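Simora Hand-Guide Kit, after four months
By Fabrice Boyer
July 1, 2021

We bought the Simora kit in March to teach our two-arm cell some of the work we do on old desktop computers. It comes with a clamp-on handle, a foot pedal, a remote control station and the recording software. The handle is for pushing the arm through a task yourself. The remote station is for jobs where your own hands would be in the way.

Setup took a day and a half. The manual covers mounting the handle well but says very little about setting the payload, and with the payload wrong the arm drifts as soon as you let go. Évan Marchal sorted that out by trial and error. Write your numbers down, they don't survive a software update.

Hand guiding is the better half of the kit. The arm feels light, the pedal marks the start and stop of each demonstration, and a new person can record something usable within an hour. Close work inside a case is harder. Your wrist ends up at a bad angle, and we now do most of that from the remote station. 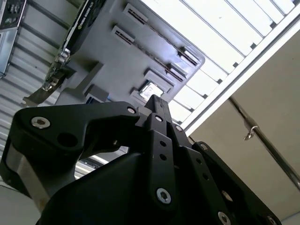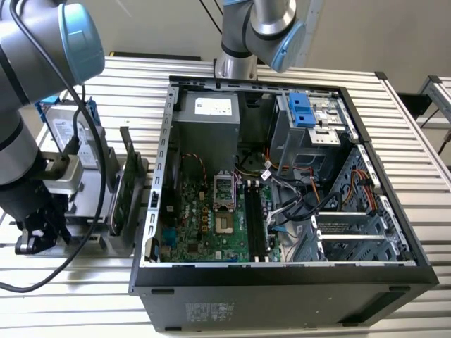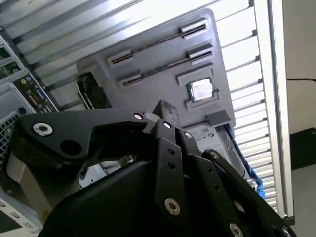
Wrist and bench views of the computer work.

The remote station has a short delay. You get used to it on long moves, but near a memory slot I still slow right down. There is no force feedback, and at this price — we paid $3,098 — I expected some.

The software is plain and mostly reliable. We have 1,211 demonstrations saved and lost 38 of them to one crash. Trimming a bad ending is quick. Renaming a batch isn't possible at all, so choose your labels early.

Support is by email from the Brestberg office and usually takes two days. The replacement pedal cable was $70 with shipping. I would buy the kit again for the handle, and I'd wait for the next version of the remote station.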